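Tilt the Bottom Tray, Divide It Deep

Most advice on produce fixtures concerns color blocking. Red goes next to green, yellow goes at the ends, and the eye is supposed to do the rest. I have no quarrel with color. My complaint is that it gets discussed before geometry, and geometry decides whether a display still works at four in the afternoon.

Two measurements matter on a two-tier stand: the angle of the lower tray and the depth of its dividers. A flat lower tray under an upper one is a storage shelf. The shopper stands over it, sees the front row, and reaches for the front row. Stock at the back ages in place. When the tray is tilted toward the shopper, the back row comes into view and into reach, and rotation becomes a job that customers do partly for you.

Tilt has a cost. Round items roll, and long items slide until something stops them. Suppliers answer this with a higher front lip, which hides the first row and undoes much of the benefit. The better answer is dividers. A raised divider every 16 inches or so holds a pile in place along its sides, and the lip can stay low.

The objection I hear most is flexibility. An open tray can take any crop in any quantity, while a divided one commits the store to a plan. This is true for a week. After that, open trays drift. Cucumbers migrate under lettuce, the pile flattens, and a clerk spends the first part of every shift restoring borders that a strip of pine would have kept. I would rather move a divider twice a year than rebuild a pile every morning.
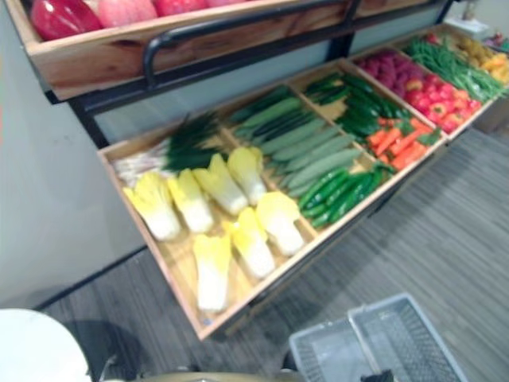

Jirkby, June 20, 2025

The training stand at Hallov is stocked with artificial produce, and I recommend the practice to any store that teaches merchandising. Imitation stock can be handled 100 times without bruising. It takes no moisture, so the wood stays sound, and the same exercise can be repeated until the trainee's hands know it. What it lacks is weight. A plastic-light pile will hold a slope that a real one would not, and trainees should be told so before they build on a sales floor.

The layout has the main points right. Napa cabbage gets the largest compartment in the lower tray, at the end. A cabbage is bulky, has a heavy base and a loose top, and needs room to be turned. Putting the leafy ends mostly in one direction helps more than perfect rows do, because the shopper reads the direction first. Cucumbers lie parallel to their dividers, the only orientation in which a long item is supported over its whole length. Laid across, they bridge gaps and rock.

I am less settled on the green onions. A bundle behind the cabbages uses space that would otherwise be dead, but anything low and thin at the back depends on the stock in front staying low. On a full weekend build it disappears. I would give it a narrow compartment of its own.

The apples belong on the upper tier. They are compact, they sell by color, and they do not need a deep tray. They do need a stop at the front, and a metal rail does that job with less visual bulk than a board.

Price comes up eventually. Haddad quoted us 900 for a divided two-tier unit and 600 for the same frame with open trays. Terar sells dividers separately, though they fit only its own trays. The difference is real money for a small shop. It should be compared with labor, and few buyers make that comparison, as fixtures and wages sit in different budgets.

My recommendation is to buy the divided unit, set the tilt before loading anything, and leave the color plan for last.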